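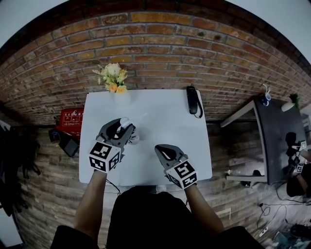
I've wanted to see the Pelkonen pottery works ever since my aunt gave me one of their blue-rimmed soup bowls (I chipped it within a month, sorry, Aunt Merja). They open the doors to the public exactly once a year, in October, and this time I finally got on the bus and went. It's in Kurirberg, way out past the lake, and the ride takes you through more birch forest than you'd think one county could hold. I had dressed for a winter expedition, and by the time I'd been indoors for a few minutes I was thinking enviously of anybody at a plain white table with bare forearms. The kilns heat the whole building!

The tour started at 2 in the old clay shed. Our guide was Jouko Vuorinen, who has been at the works long enough to remember when the clay came in by horse sled, or so he told us with a very straight face. There were a couple of families, some serious collectors with notebooks, and me with my cheese sandwich still in my coat pocket.

Clay first. They dig it from a bank down by the river, and it arrives looking like something you'd scrape off your boots. Then it sits in brick tanks and gets stirred and strained and left alone for ages. Jouko let us squeeze a lump from the finished batch and it was lovely, like cold butter. One little girl refused to give hers back and carried it through the whole tour. By the end it was a hedgehog.

Next up was the throwing room, and this is where I could have stayed all afternoon. Vilja Hyvönen was making milk jugs, one after another, chatting to us over her shoulder the whole time. She pulls the spout with one finger, just a quick little tug, and there it is. Somebody asked how many she'd made over the years and she laughed and said she quit keeping track when her kids were born. They let visitors have a go at the spare wheel, so of course I had a go. Mine was supposed to be a bowl. It got wide, then it got wobbly, then it lay down. Vilja called it a plate and wrote my name on the bottom, and they'll fire it and mail it to me, so I'll let you know.

The glaze room smells a bit like a wet sidewalk. The famous blue is called Tilulent and the recipe hangs on the wall in a locked frame with a cloth over it, which felt pretty theatrical to me, but the collectors loved it. Before firing it's a dull pinkish gray. You'd never guess! Eustaquio Sandoval, who runs the glazing, dips each piece by hand and wipes the foot with a sponge. He moved here from New Mexico years ago and still complains about the dark winters, though he admits the coffee breaks are better.

Then the kilns. The big one has a nickname, Skusska, painted over the door in wobbly letters, and it takes 57 hours from lighting to cool-down. It holds more than 321 soup bowls when it's packed right, and packing it right is apparently a whole career. They had it open so we could peek in, and the bricks inside have gone all glassy and green from decades of glaze fumes. Prettiest thing I saw all day, and you can't buy it.

What you can buy is seconds. The shop is a long, low room by the gate and people were frankly a little pushy in there. I came away with four mugs and a butter dish with a crooked lid, all for less than a new one costs in town. I also met Osaze Ugwu in the checkout line – he'd driven up with an empty trunk and was planning to drive home with a full one. He gave me a tip I'll pass along: go to the shop first, have them set your things aside, and then do the tour.

The café does salmon soup and cardamom buns until 4. Get the buns early. The last bus back leaves from the church, down the hill from the gate, and the path is steep and slippery with leaves, so wear decent shoes if you're carrying mugs.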